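Wall Patterns and Tabletop Surfaces for a Bottle Storage Corner
Student project report, Interior Materials course
Submitted July 26, 2020

1. Introduction

Our group received the task to choose the surfaces for a small corner where bottles are kept and put in order. The course partner was Didora, a shop that sells refill products for the home and keeps many empty bottles on its tables. The shop wanted a corner which looks cheerful for the customers, but where a bottle is still easy to see from the front and does not get lost against the wall.

We limited the project to two surfaces, the wall and the tabletop. The lighting was a different project in the same semester and we did not change it. We also did not study the labels on the bottles.

2. Situation at the shop

We visited the shop two times in December. The old corner had a white wall and a dark brown table. The staff told us that the wall showed every mark and they had to wash it very often. The dark table had another problem. Dust was visible on it after one morning, and when the bottles stood close together it was difficult to see where one base ends and the next one begins.

In the first visit we asked only about colors. This was a mistake from our side, and in the second visit we asked also about cleaning, because for the people who work there it is the more important question.

3. Materials compared

For the wall we compared three samples.

Sample A was a plain light gray paper. It was the cheapest one and the least interesting for the shop.

Sample B was a pattern of small leaves from the Todorova collection. We liked it on the sample card. When we put it behind the bottles it was too busy, and from the distance of the counter the leaves and the bottle necks became one thing.

Sample C was a plaid with pastel stripes on white ground. The stripes are pink, teal, orange, yellow, purple and green. The lines are straight and regular, so a round shoulder of a bottle is easy to notice in front of them.

For the tabletop we compared a white surface, a middle gray surface and a pale beige surface with a faint veining that looks like marble. All three samples were 400 mm by 500 mm, which was enough to put a group of bottles on them.

4. Method

We asked 20 students from other courses to stand in front of each combination and to answer a short form. The form had four questions: is it pleasant, is it easy to see the bottles, does it look clean, and would you buy something from this table. After this we wiped each surface with the same cloth and the Kudness cleaner which the shop already uses. We left colored water on the samples for 90 minutes before the last wiping.

5. Results

The plaid received the best answers for the first question and the gray paper for the second one, but the difference in the second was small. The leaf pattern was the weakest in both.

For the tabletop the beige surface was preferred. Several people wrote that it feels warm together with the stripes. The white surface looked clean at the beginning, but after the colored water we could still find a weak ring on it. On the beige surface we did not find the ring.

We put the plaid on the back wall and on both side walls, with the beige top between them, and placed the bottles close together as a group. Aluminum posts stand in the two back corners.

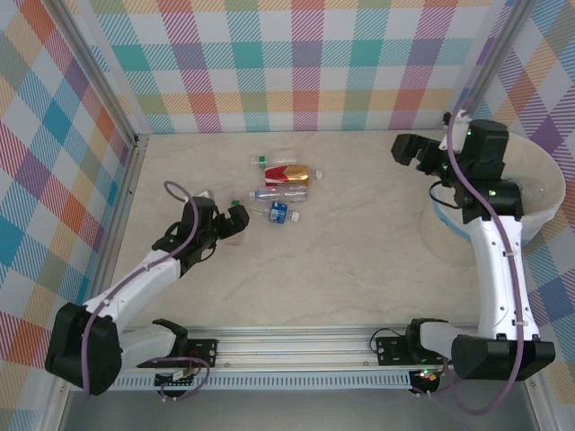

6. Discussion

The plaid on three sides is stronger than it was on the sample card. With one wall only, the effect would be more quiet, and one member of our group still prefers this. The shop decided for three walls.

The matching of the stripes in the corners took us the most time. We cut the first sheet without thinking about the next one and had to throw it away. For a second corner we would begin from the middle of the back wall and continue to both sides.

7. Costs and open points

The wall covering and the tabletop stayed inside the budget which Didora gave us. We do not know yet how the pink and the yellow stripes behave after a long time in daylight. The shop will keep one unused sheet in a drawer, and the group of next year can compare it with the wall.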